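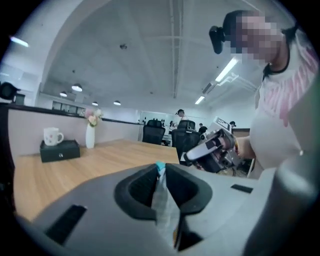
Clear bag, mug with the dots, flowers on the desk.

So the desk. I said in the last post I would do the desk and then I didn't do the desk, and two people wrote to ask, so fine. Writing this fast, I have to be out the door at half past four.

Background if you're new. I work in a shared office in Tirdale, long room, low partitions, everybody's stuff migrates. My rule for this year is that anything on the desk gets used that week or it goes in a bag. Clear bags only. I tried paper bags in the spring and it was a disaster, I put things in and they were gone from my life. Found a stapler in one in August. I had bought another stapler by then.

Clear bags work because you can see what you're avoiding. They come in a box of 1000 and yes that is a stupid number of bags. Smaller packs cost nearly the same so I got the stupid number. I will be leaving bags to people in my will. They're crinkly and they make a racket when you're on a call, that's my one complaint. Well, two. They slide off each other if you stack them. Stand them up instead, in a row, like records.

What stayed on the desk:

The mug. White with little colored dots, handle on the right where it belongs. It's from the Mughal, the cafe on the corner, before they changed over to those heavy brown ones that hold no coffee. They were selling off the old ones and I got this for next to nothing. It lives on top of the black box. I know, I know, hot drinks on a box. It has never gone over. (Typing that was a mistake, I'm sure.) But up there it's out of the way of my elbow and I get the whole desk back for paper.

The vase. Slender, white, the kind that takes a small bunch and no more. I used to have a big glass one and felt bad every time it was empty, and filling it cost real money. Pink and cream flowers this time, few leaves. You can get a bunch like that for the price of lunch and split it, half here and half at home. Change the water. I forget the water every time.

The desk itself, which I want to say something nice about, because I complained about it for most of a year. Light wood, long. The old ones were dark and every crumb and ring showed, and they made that end of the room feel like a bank. With the pale partition behind, sort of pink, sort of gray, depends who you ask, the wood looks warm even on a miserable afternoon. Peadar Dolan picked the partition color and got a lot of greif for it. I was one of the ones giving the grief. I take it back, Peadar. The dark trim on top was right too.

What went:

– Pens. Kept three. The rest in a bag and the bag by the printer, help yourself.
– Every takeout menu. All of them. They're on my phone, what was I doing.
– A Grokthorpe desk organizer, the one with the little drawers. I really wanted to like it. The drawers are too shallow for anything taller than a paperclip and I ended up piling things on the lid. Someone else can have a go.
– Sticky notes with phone numbers and no names. Kept one of those for a week just in case. Nobody called. Gone.
– Receipts, 20 of them, scanned and binned. I had been putting that off since before the move.

Took me one lunch hour and a bit. I had planned a whole afternoon so that was nice, I ate my sandwich standing up and felt very pleased with myself.

Still not sorted – cables. I'm not talking about cables today. There is a tangle down near the floor that I've decided is a spring problem. If anybody has a way of doing cables that doesn't involve those velcro things (I lose them) put it in the comments please. Someone suggested the Ero clips, has anyone used them? Do they come off again without taking the finish with them?

Also to the reader who asked whether I wipe the desk down with anything special. Damp cloth, then a dry one. I did buy a wood spray once and it left the surface tacky for days and my sleeves stuck to it. Damp cloth.

Next time is the shelf by the window, which is worse than the desk was, and part of it isn't even mine so I'll have to ask around frist. Right, coat, keys, going.

Recent posts
Two staplers and what I learned from them
The freezer, finally
4000 photos on one phone
Walking to work the long way through Tirdale
Soup for people who are late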